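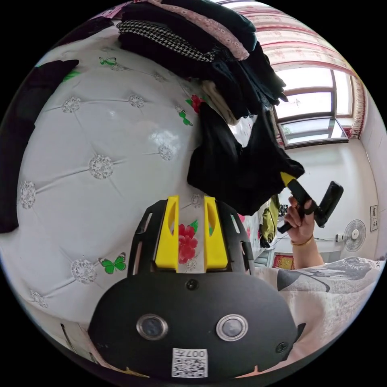 Prieto Opens Garment Storage and Repair Program to Household Customers

For release 31st December

Prieto, a textile care company, will open its garment storage and repair program to household customers in March. The program has until now been limited to hotels and uniform suppliers. It covers cleaning, minor repair, folding and seasonal storage of everyday clothing, including denim, knitwear and quilted outerwear.

Customers will book a pickup by phone or at a Prieto counter. Each order is packed in reusable storage boxes supplied by Odent. A standard box holds up to 13 kilograms of folded clothing. Boxes are labeled at pickup and stay with the same order until return. Items from different households are not mixed in one box.

The storage site has room for 2000 boxes. Relative humidity is held at 50 percent, and readings are logged at each row of shelving. Boxes are stored off the floor. No scented products or mothballs are used at any stage.

"Most damage to stored clothing starts before the clothing is stored," said Estíbaliz Arroyo, head of operations at Prieto. "Skin oil and food residue attract insects and set into the fiber over time. Every item is cleaned before it goes into a box, including items the customer has already washed."

Sorting and folding

Garments are sorted by weight and fiber before folding. Jeans and other heavy cotton items go at the bottom of the box. Knit sweaters are folded flat and placed on top, as hanging stretches the shoulders. Printed T-shirts are turned inside out and folded with a sheet of plain paper between the layers of the print.

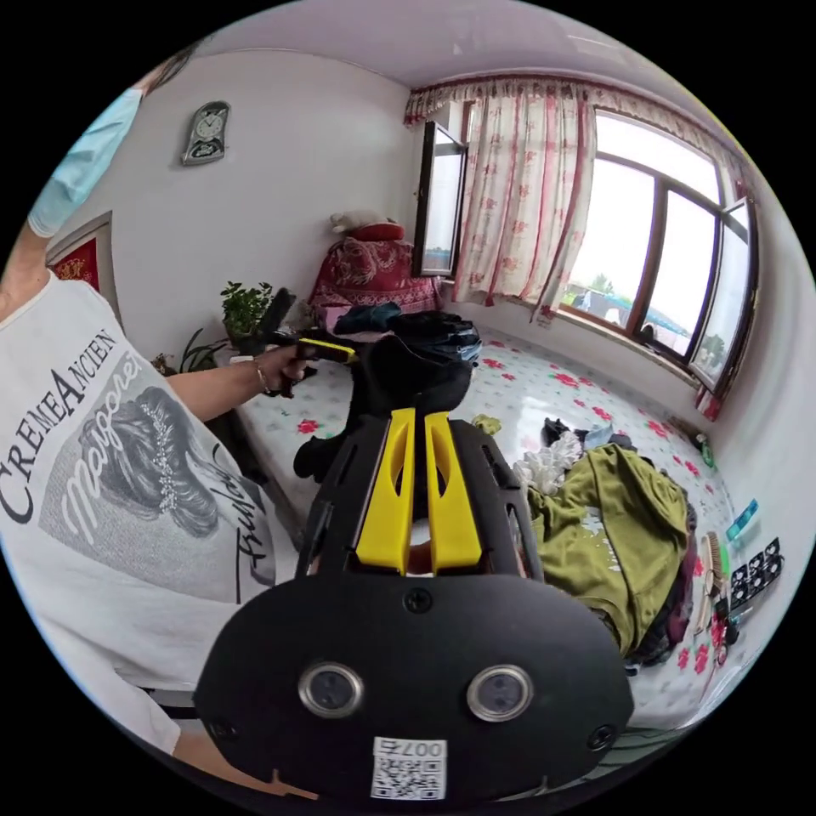 Quilted jackets are handled separately. They are closed at the zipper, laid flat and folded once across the waist. Vacuum bags are not used for these items – compressed filling may not recover its full thickness after several months. A quilted jacket counts as two items for pricing.

Repair work covers seams, buttons, zipper pulls and small holes in knitwear. The work is done by Astus, which has handled uniform repair for Prieto under the existing program. Zipper replacement is quoted separately and is not started until the customer has approved the price.

"We ask customers to leave loose buttons and broken pulls in the pocket of the garment," said Suleiman Tijani, workshop manager at Astus. "Matching a part takes longer than fitting it." 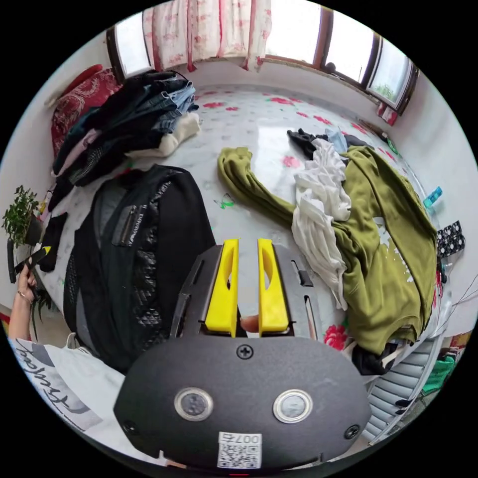 Terms and availability

The minimum storage period is 31 days. Customers may ask for a single box to be returned early without ending storage of the rest. Leather, fur and wet items are not accepted. Bedding is accepted if it is packed in a separate box.

Price lists will be available at all Prieto counters before the program opens. Existing business contracts are not affected.

Media contact: Covadonga Gallardo, Prieto press office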